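Checkliste Handgreifer, Aufnahmen in Wohnräumen
Projekt Tollov, Fassung Oktober
Zum Abhaken vor jeder Sitzung, mit Anmerkungen aus der Praxis

Liebe Kolleginnen und Kollegen, die alte Liste war kürzer, ich weiß. Inzwischen sind aber so viele Rückmeldungen aus den Wohnungen gekommen, dass ich sie lieber gleich an die passenden Stellen geschrieben habe. Bitte einmal in Ruhe ganz lesen, danach reicht das Abhaken.

1. Greifer

[ ] Alle Schrauben an den Gelenken sitzen fest
[ ] Fingerpolster sauber, keine Risse, keine Fusseln
[ ] Finger öffnen und schließen ohne Ruckeln, 10 Mal von Hand geprüft
[ ] Keine scharfen Grate an den Außenarmen

Anmerkung: Mit dem Fingernagel über die Kanten fahren, das genügt völlig. Bei der Bomus-Variante lockert sich gern das linke Gelenk, bitte nur handfest nachziehen. Wer dort mit Kraft drangeht, hat hinterher einen Greifer, der klemmt, und dann ist der Vormittag hin.

2. Telefon, Halterung, Kabel

[ ] Halterung wackelt nicht, Telefon sitzt bis zum Anschlag
[ ] Kabel hängt frei, niemand kann darauf treten
[ ] Akku geladen, Speicher für die ganze Sitzung frei
[ ] Telefon nach längerer Aufnahme auf Wärme geprüft

Anmerkung: Das Kabel ist und bleibt unser Sorgenkind. Am Bett läuft man seitlich hin und her und merkt gar nicht, dass man es mitzieht — also vorher einmal den ganzen Weg abgehen, auch um das Fußende herum.

3. Raum

[ ] Laufweg frei von Taschen, Stühlen, Stativen
[ ] Tür entweder ganz offen oder ganz zu
[ ] Bewohner wissen, wann aufgenommen wird
[ ] Gegenlicht am Fenster geprüft

4. Vorführen am Textil (Falten auf dem Bett)

[ ] Stoff ohne Nadeln, Haken, Reißverschlüsse
[ ] Rücken gerade, beim Vorbeugen mit der freien Seite abstützen
[ ] Falte langsam fassen, nicht reißen
[ ] Nach 7 Durchgängen Pause

Ein großes schwarzes Tuch auf einer bunt gemusterten Decke ist für den Anfang eine gute Übung, weil man jede Falte selbst gut verfolgen kann. Den Stoff mit beiden Polstern fassen und ruhig führen, so wie der Arm es später auch können soll.
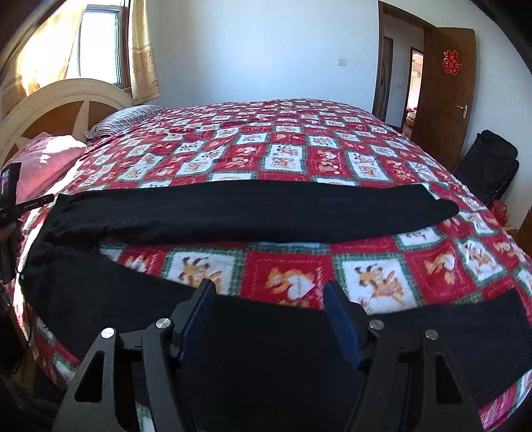
Ziółkowski merkt dazu an, die Pause nach sieben Durchgängen sei beim Falten zu spät angesetzt, das Handgelenk melde sich schon früher, und müde Vorführungen lerne der Arm genauso brav mit wie gute. Das nehme ich gern auf: Wer etwas spürt, hört auf, egal bei welchem Durchgang.

5. Nach der Sitzung

[ ] Greifer abgewischt und im Koffer
[ ] Aufnahmen übertragen, missglückte Durchgänge markiert
[ ] Möbel und Bettzeug wieder so, wie wir sie vorgefunden haben

Anmerkung: Im Ordner Ramum liegen jetzt 2.430 Durchgänge, davon rund 700 mit Textilien. Bitte die missglückten nicht löschen, sondern nur markieren. Und den Koffer mit beiden Verschlüssen schließen, auch auf dem kurzen Weg zum Auto.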